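Grade the Logbook, Not the Run

Posted February 22, 2022

Every school robotics program I have worked with scores the final run. The arm picks up the part, places it in the tray, and the team gets its points. I have judged at the Grinthorpe student meet for several seasons and have handed out those points myself. I now think we are measuring the wrong thing, and that the run should be worth less than half of the total.

Take the pick-and-place task as it stands. A team gets 2 attempts. A part that lands inside the tray scores full marks, and a part that lands on the rim scores none. The maximum is 1000 points, of which 600 come from placement alone. The logbook is worth 92, and most judges give all 92 to anyone who hands in a logbook with writing in it.

The result is predictable. Students tune for the table they practice on. They enter an offset by hand, see that the part lands closer, and enter a larger one. The offset works until somebody moves the base, and then the team has no record of what the number was meant to correct.

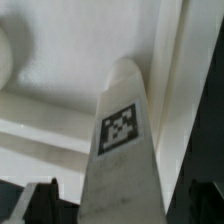 Calibration is the part of the job I would put first on the score sheet. It is slow, it produces nothing a parent can applaud, and it decides whether anything later can be trusted. A student should be able to say where the camera is relative to the wrist, how that was found, and how large the remaining error is. A square marker on a gripper finger, black and white cells inside a black border, gives a vision program four corners to look for. What the student does with those corners is worth grading. Was the printed size measured with calipers or copied from the file? Was the paper flat? Does the estimate hold when the marker is seen at a slant, or in a soft image where the cells run together? A finger with gray scuffs below the marker may also deserve a line in the log, with a note on whether the grip surface has been checked.

Kerstin Böttcher, who coaches the Plesard team, disagrees with me. Her argument is that students join to make a machine move, and that a paperwork contest will lose the younger ones by January. I take that seriously. I would keep the run and keep it public. I would also let a failed run recover points if the team can show from its own data why it failed.

Asmaa Abdelaziz tried a version of this in her class last term. Each group had to predict its placement error in writing before the arm was switched on, and the grade depended on how close the prediction came. She told me the groups began asking for the calipers without being told to. Their placement scores stayed nearly the same. Their explanations got longer and more exact, and one group found a loose camera screw that had been blamed on software for weeks.

The objection about judging time is fair. Reading a log takes longer than looking into a tray. My proposal is a one-page form with the marker size, the method used, the measured error, and one known weakness of the setup. A judge can read that while the next team is clamping its base down.

I have sent the form to the Grinthorpe organizers and asked for a trial in the junior division next season.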